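Two minute read

Deduplicating my demonstrations, or how I lost a fortnight to snacks

I've spent most of October teaching a policy to put packets in boxes, a skill my mother picked up without a single GPU. The demos come from hand-held gripper recordings done in ordinary flats and lounge rooms, and the question I wanted answered was a dull one. If you have 100 demonstrations, how many are pulling their weight?

The going wisdom is that more is better, so I expected to throw some out and watch the numbers sag. I ranked each demo by how different its grasp approach was from the ones already kept, using a little script I named Kanduvau (the good names were taken), and trained on the top 18. Then I trained on the lot, with the same seed and the same number of steps.

On the rigid cartons the full set won comfortably. On soft packets the 18 came out level, and my favourite theory is that the other demos were mostly me repeating the same lazy approach from the same side. 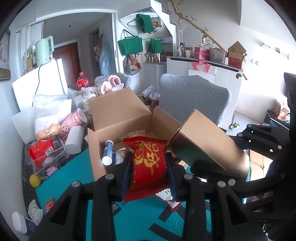

Soft packaging is where the averaging hurts. A bag of chips can be pinched at the top seam or squashed around the middle, and a policy that has seen both without much to tell them apart will cheerfully aim for somewhere in between. Picking for variety doesn't fix that, but it does stop one habit from drowning out the other.

Caveats: only 2 seeds, one person's wrists, and a scoring rule I rewrote halfway through and had to apply again from scratch. I'd like to try it on the Mirani recordings next, once I've relabelled the grasps and forgiven whoever chose the colour coding. That was me as well.

Recent posts
Brurnex and the missing timestamps
Why my calibration drifts after lunch
Notes from the Clinberg workshop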